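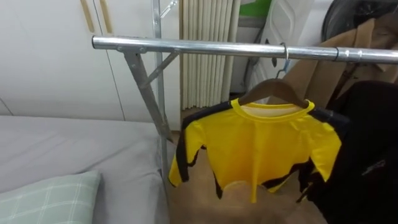 What does the new Usolon detergent do?

It cleans everyday cotton and polyester clothing in cold water, on a normal cycle, with no pre-soak.

NEVVILLE, March - Usolon today released the results of its home wash trial and confirmed that its cold-water powder will go on sale in Nevville stores next month. The trial covered 2,073 loads washed by 51 households using their own machines. Front-load and top-load models were both included.
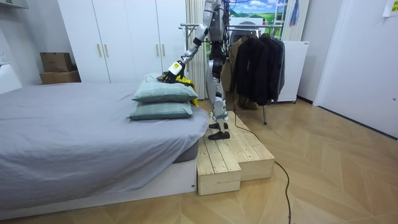
Each household received unmarked boxes and a dosing scoop. Participants logged load size, water setting and soil level, and returned 286 test garments for color and shrinkage checks. The checks were carried out by Dildale, an outside textile lab, using the same light booth and measuring table throughout.

"Powder that does not fully dissolve in cold water leaves marks on dark fabric," said Radosław Ostrowski, head of formulation at Usolon. "We changed the grain size first and the enzyme blend second. The grain size made the larger difference." 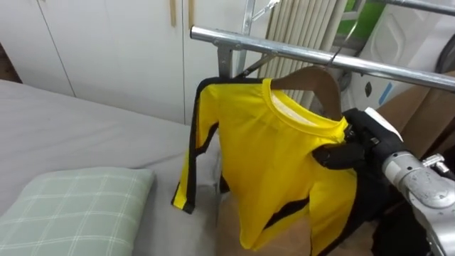 The formula contains no added dye or fragrance. It is not intended for wool or silk. For heavy grease, Usolon still advises a warm cycle - the trial did not test work clothing.

Boxes are made from 100 percent recycled board and printed by Kozłowski. Refill bags will follow later in the year.

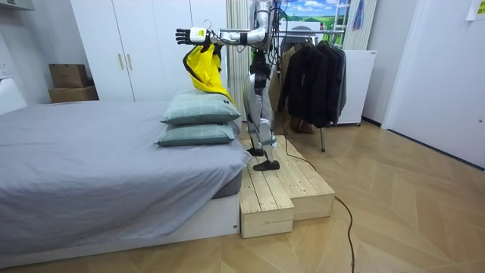
A yellow garment on a wire hanger, with two stacked pillows on the bed.

Retail and trade questions should be sent to Tadeusz Czerwiński, Usolon press office, Nevville. The full test method is available on request.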